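The Second Life of the Office Computer

In the town of Lelura, the old weaving mill has a new tenant. From outside you see only brick walls and a small sign with the name Wilon. Inside there are shelves up to the ceiling, and on the shelves stand computers that banks, schools and insurance offices did not want any more.

I came to Lelura in February to understand a simple question. Why do we throw away machines that still work? I expected an answer about technology, but most of the answers I received were about accounting.

A company buys its office computers all together and writes down their value over a fixed number of years. When the value in the books arrives at zero, the contract for support usually ends too, and a truck comes. The person who used the computer on the last morning may have had no complaint about it. In the week of my visit, Wilon received 300 machines from one single customer, a regional insurance office, and many of them still had the yellow notes of their users glued on the front. One of the notes said "do not turn off, printing."

The business of Wilon is to delay the end. It tests what arrives, repairs what is worth the work, and takes apart the rest for parts. Memory, drives and processors go to separate shelves, each with its own paper label, and wait there for a machine that needs them.
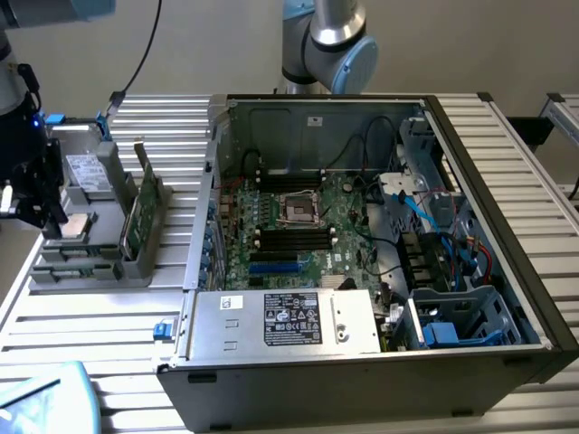
What a used computer is worth

The price of a used office computer is a strange thing. In the shop in front of the mill, a tested desktop costs 63 dollars with a keyboard included. Two streets farther, in the electronics store, the cheapest new one costs several times more, and for writing letters and paying bills I believe most people would not feel the difference.

Still, many customers hesitate. A retired teacher I met at the counter told me that she had walked past the shop for a year before she entered. She was afraid that the files of another person would be inside. This fear is not foolish. Used drives with private letters and tax papers are sold every day on the internet, and for this reason Wilon erases every drive twice and prints a paper with the serial number and the date. The teacher asked for her paper before she asked for the price.

The larger buyers ask for it as well. Kirex, a company which rents equipment to small clinics, takes most of the desktops that leave the mill. Its contract with Wilon has 11 pages, and seven of them speak only about data.

Then there is the question of the software. A computer can be healthy in all its parts and still be refused by the newest operating system. When this happens, its price falls in one day, although nothing in it has changed. The shop offers such machines with a free system installed, and it keeps one on a table where people can try it as long as they want.

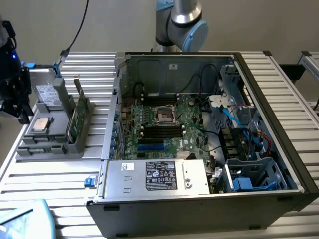 The desktops of ten or fifteen years ago have one advantage that the repair people repeat often – they can be opened. In many of the thin laptops that arrive now, the memory is soldered and the battery is glued, and a small fault becomes the end of the whole machine. The mill has a separate corner for these laptops, and it is growing faster than the others.

Some help comes from outside. The Yupanqui project, which began as an evening course in the public library, teaches people to change a drive or clean a fan at home. In the last year its teachers received 1,338 requests, mostly by telephone. A large part of them concerned computers that were only slow, and were solved with more memory or by removing programs that started alone every morning.

I brought my own laptop to one of these evenings, a little ashamed of it. The hinge was broken and I had already looked at new models. A young man with a small screwdriver opened it, tightened two screws, and gave it back to me. He asked me to put what I wanted in the box near the door, and then he called the next number.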